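Wivmont Gets a Rulebook for Kitchen Robots, and It Starts in Simulation

Wivmont now has rules for robots that put away the groceries. It does not yet have many robots that put away the groceries, but the town has never let that sort of thing slow it down. The dog park had a code of conduct a full year before it had a fence.

The new code of practice, adopted Sunday evening after a meeting that outlasted the coffee, runs to 226 clauses. It covers any mechanical arm used in a shared kitchen, which in practice means the senior residence on Pillai Street, the community college, and whatever the fire station decides to do with its grant money. It takes effect in January.

The core of it is sensible enough. Before an arm may handle food, dishes or appliances in a room where people eat, its software has to be run through a set of trial tasks in a simulated kitchen. Total trials required: 3,767. The draft had asked for a rounder number. Several members wanted more, several wanted fewer, and the figure that survived is the kind you get when everybody leaves the room a little annoyed.

"I would have accepted any number that somebody could defend," said Raghda Azar, who led the drafting. "This one at least comes with a spreadsheet."

The trials are mostly the dull business of moving things on and off shelves. An arm must be tested reaching up to a shelf above a counter with the ordinary clutter left in place, and a run in which it knocks over something it was not asked to touch counts as a failure even if the job gets done. Early versions let testers clear the counter first. Azar had that struck out on the grounds that she has met people, and she has seen their counters.

Stoves get a chapter of their own. No trial that brings the arm within reach of a burner may be skipped, and the burner has to be modeled as lit in half of them. Coffee machines were originally in the same chapter but were moved out after a discussion that the minutes describe as "full."

Then there is clause 41, on speed. With a person in the room, the arm has to slow to a pace the code defines as "unhurried." Henrik Ackermann, who teaches controls at the college, asked for a figure in inches per second and was told one would follow in an appendix. The appendix is at present a page with the word Appendix on it.

Ackermann supports the code anyway, with reservations. His main worry is that a simulated kitchen is cleaner than a real one in ways that matter. Friction is tidy, light behaves itself, and cans weigh what the file says they weigh. He got a clause added that requires 2 supervised sessions in the real kitchen after the simulated trials are passed, with a person standing by the stop button who has no other duties. The phrase "no other duties" took up twenty minutes by itself, as the residence had hoped this person might also do the dishes.

Logs must be kept for every failed run, along with the version of the software and the layout of the kitchen it was tried in. Vendors may not quietly rerun a failure until it passes. Flukov, the company hoping to supply the residence, asked for the word "quietly" to be removed and then, after it was explained what the sentence would mean without it, asked for it back.

Neighboring Ciltdale has said it will watch how things go before writing anything down. Ciltdale said the same about roundabouts, and is still watching.

What happens to an arm that breaks the rules is less settled. The code provides for a written warning, addressed to the operator, and after 3 warnings a suspension from kitchen use. An amendment that would have let a suspended arm go on working in the laundry room failed on a tie.

Copies of the code are at the library desk and the town clerk's window, weekdays until 4:30. Comments on the missing appendix may be left at either one, and readers who have sent us theirs will find the first of them printed at the foot of this item.

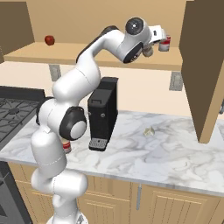
Nabila Yusof writes that the thousands of simulated trials bother her less than the two real ones, and she would like to see those numbers a good deal closer together before anything reaches over her mother's lunch. She also asks that whoever stands at the stop button be allowed to sit.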